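Open day at Harkis, 11/09/2021

I nearly skipped this one. The drive is longer than I like, the invitation promised "light refreshments," and I've been to enough company open days to know what that can mean. I'm so glad I went! I came home with four pages of notes and a head full of questions, and I've been boring everyone in the house with it ever since.

Harkis packs and checks kitchen sets for other companies: cookware, play kitchens, the mixed boxes that schools order in late summer. The building has a packing hall downstairs and a trial room up a flight of metal stairs, and the trial room is where I spent most of my morning. Birdie Kowalczyk took our group around. She started on the packing line herself and now runs the training side, so she answered the money questions and the sore-wrist questions with the same patience.

The trial table is a plain white one, and the things on it are the kind of stuff the packers deal with all day – cookware, a plate, a ketchup bottle, a colander. The arm works among them. I got a spot near the front and stayed there until somebody politely asked me to move. 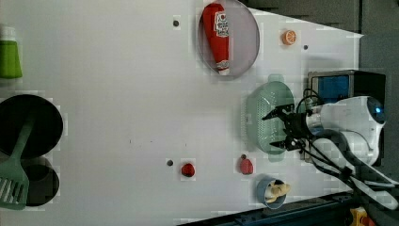 The arm at the colander, trial room, Harkis.

What I wanted to know was what the people downstairs make of it. Before the arms, a new packer spent the first weeks on sorting: pick a piece out of a mixed tray, put it in its place, pick the next one. Everybody I asked said the same thing about sorting, and I can't print all of it. Light work, but the same reach over and over, and by the afternoon you feel it right up into the neck.

Now there are 2 arms on the line downstairs, and the sorting shift has been split up. Packers do a stretch of feeding trays, then a stretch of checking, then they swap. The checking is the part that has grown. A box can have every piece in it and still be wrong (a handle bent, a label on crooked), and the line still leans on human eyes for that. Birdie told us the target is 2000 boxes a shift. I asked if the target went up when the arms came in and she said yes, it did, and that there had been a fairly loud meeting over it in the break room. I liked that she didn't dodge.

The trial room is also where packers learn to set up a task, and this was the bit I found most exciting. You don't need a degree for it. Desmond Haddad, who was on the line for years, showed us the worksheet they use: what the thing is, where it usually sits, where you'd put your own fingers to pick it up. That last column is pure packer knowledge! He said the first worksheets came from the office upstairs and read like it, and the ones in use today were rewritten by the people who had handled the stuff.

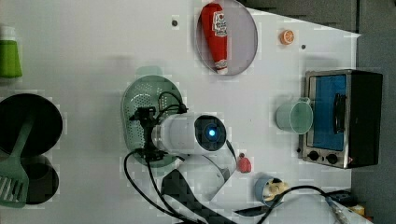 He had a good story about colanders, too. The worksheet said to go for the rim, and on the line they had always done the same, but the rims on one batch were slick and pieces kept getting dropped. It was a packer on the evening shift who suggested slowing down the approach and changing the angle, and her initials are still on that sheet. Small thing, maybe. But people at Harkis get paid extra for a worksheet that goes into use, and I thought that was fair and wish more places did it.

There are grumbles, of course. The swap between feeding and checking is called by a bell, and the bell is horrible. Some of the older packers miss the long sorting table because you could talk across it, and feeding trays puts you with your back to everyone. Birdie said they're going to turn the feeding stations to face each other before the end of September. No one has lost a job over the arms so far, by her account, though a few people who left weren't replaced. I wrote that down with a question mark next to it and I'm leaving the question mark in.

The refreshments were better than light, by the way. There was a proper soup, and I ended up at a table with three packers on their break and one man from Gumede who was there to see whether his own place should try the same thing. He asked how long it took before the line stopped resenting the arms. Long pause, then a lot of laughing. 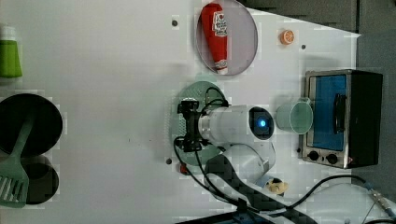 Paloma Tran wrote to me after I posted my first notes, and she remembers it less kindly: the first month was miserable, she says, with the line stopping every few minutes and the packers blamed for it, and what turned it around was letting the people on shift stop the arm themselves without calling a supervisor. She wouldn't go back to full days of sorting, she adds, but she'd like the pay to catch up with the checking, which takes more out of you than anyone in the office believes.

I've asked her if I can come back and talk to the evening shift. If it happens I'll write it up, and I'll bring earplugs for the bell.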